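Vider un bac, ranger une salle de bains : où en est-on ?

Publié le 7/1/24

On me pose la question à peu près à chaque repas de famille : à quand la machine qui range la maison ? Je réponds d'habitude que le lave-linge est déjà un robot domestique, et la conversation passe à autre chose. Comme j'ai passé une bonne partie du printemps à travailler sur la saisie d'objets en vrac, je vais tenter une réponse un peu plus longue.

Le problème de base s'énonce en une ligne. Un bac contient des objets quelconques, posés n'importe comment ; il faut les sortir un par un et les déposer ailleurs. Dans un atelier, cela s'appelle du dévracage. Dans une maison, cela s'appelle ranger. La différence tient surtout à la variété des pièces : un poste de dévracage industriel voit passer la même référence toute la journée, avec un modèle CAO et des tolérances connues. Une salle de bains contient du plastique rigide, du textile, du filet, des flacons plus ou moins pleins, et tout cela change d'une semaine à l'autre.

Chez Flarotwood, où je fais de l'intégration, nous avons monté en mars une campagne d'essais sur ce sujet : 300 tentatives de saisie dans un bac ouvert, bras industriel, pince à doigts parallèles, objets du commerce sans préparation. Le planificateur de saisie est Odulix, dans sa version standard, sans réentraînement sur nos objets. Une tentative est comptée comme réussie si l'objet quitte le bac et reste tenu pendant quatre secondes. Le critère est discutable, j'y reviens plus bas.

Taux de réussite global : 70 %. Le chiffre seul ne dit pas grand-chose, il faut regarder la répartition. Les objets rigides et convexes passent bien, quelle que soit leur orientation, à condition qu'ils soient à distance des parois. Les flacons couchés passent correctement tant que l'axe principal est bien estimé. Dès qu'un objet touche un angle du bac, l'ouverture de la pince devient la contrainte dominante et le planificateur renonce ou propose une approche en collision.

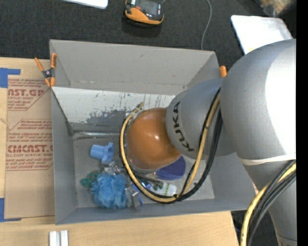

Les objets déformables forment une catégorie à part. Une fleur de douche, par exemple, n'a pas de surface au sens où l'entend un capteur de profondeur : le nuage de points est bruité, la normale locale n'a aucune signification, et pourtant à peu près n'importe quelle fermeture des doigts au milieu de la masse donne une prise. Odulix lui attribue un score de confiance très bas et la garde pour la fin. Un enfant la prendrait en premier. Nous avons ajouté une règle grossière (variance de normales élevée, volume important, fermeture à force réduite) et elle est devenue l'objet le plus facile du lot.

Hideaki Hamada, qui relisait les journaux d'essais avec moi, a fait remarquer que la moitié de nos échecs n'étaient pas des échecs de vision. Il a raison. Le faisceau de câbles au poignet limite les rotations utilisables, et certaines prises théoriquement bonnes obligent l'axe 6 à faire presque un tour complet pour atteindre la bonne orientation. On peut interdire ces configurations par logiciel, mais on perd alors des prises près des parois, où elles étaient déjà rares. Aucun article que j'ai lu sur la saisie ne consacre plus d'une phrase au cheminement des câbles. Sur un poste réel, c'est une demi-journée par semaine.

Reste la question du temps de cycle. Nous sommes à 14 secondes par objet, capture et calcul compris. Pour du tri nocturne sans surveillance, cela peut se défendre. Pour ranger derrière quelqu'un qui sort de la douche, non. Et nous parlons d'un bras qu'on ne mettra jamais dans un logement, pour des raisons de masse et de sécurité. Les bras légers que l'on pourrait y mettre perdent en rigidité et en répétabilité, ce qui dégrade encore les prises limites.

Quant au critère de réussite, il ne dit rien de la dépose. Tenir un flacon quatre secondes en l'air et le poser debout sur une étagère sont deux tâches distinctes, la seconde étant à mon avis la plus difficile. Le module de placement de Harnia s'y attaque par estimation de la pose dans la pince ; nous l'avons installé mais pas encore évalué sérieusement, je ne donnerai donc pas de chiffre.

Ma réponse pour le prochain repas de famille : vider un bac d'objets variés, oui, lentement, avec quelqu'un à portée de l'arrêt d'urgence. Ranger une salle de bains, pas encore. La prochaine série portera sur la dépose, avec la pince Nakajima à doigts souples si elle est livrée à temps.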